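Household Services Management, Unit 4
Handout: Planning a Laundry Room in Shared Accommodation
Marlene Sandhu, Department of Domestic and Facilities Studies
July

This handout accompanies the second lecture of the unit. Students should read it before the Saturday workshop and bring a copy with them.

1. Demand

The starting point for any laundry plan is the number of residents and the hours during which machines may be run. The lecture used Pitwood House, which has 42 residents and no evening restriction. A house with a quiet period after ten at night will need more machines for the same number of people. Residents' own habits matter as well – most prefer to wash at the weekend, and a plan based on the weekly average will fail on those days.

2. Position and access

The room should be reached without passing through a kitchen or a bedroom. Doors should be wide enough for the largest appliance to be removed and replaced. A front-loading machine needs clear floor before it, so that the door can open fully and a person can kneel to empty the drum.

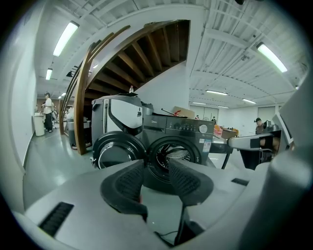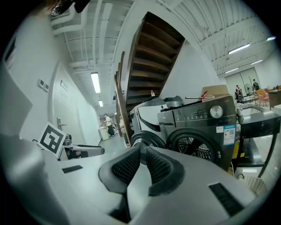
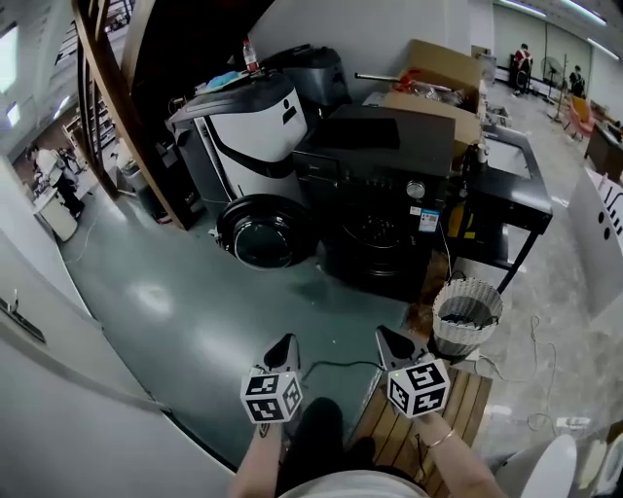 3. Water, drainage and power

Each machine should have its own isolating valve, placed where it can be reached without moving the appliance. Waste pipes must be fixed at the height stated by the maker. Extension leads are not acceptable in any circumstances. Students will be expected to mark valves, wastes and sockets on their drawings.

4. Running costs

In the Pitwood exercise the yearly allowance for repairs is 615 pounds, of which 220 pounds is set aside for call-out charges. Students should state whether they consider this division suitable, and show their working.

Reading for the workshop: Okafor, chapter 19; Lorente and Hamdy, the section on shared facilities. Written answers to sections 1 and 4 are to be handed in at the start of the session.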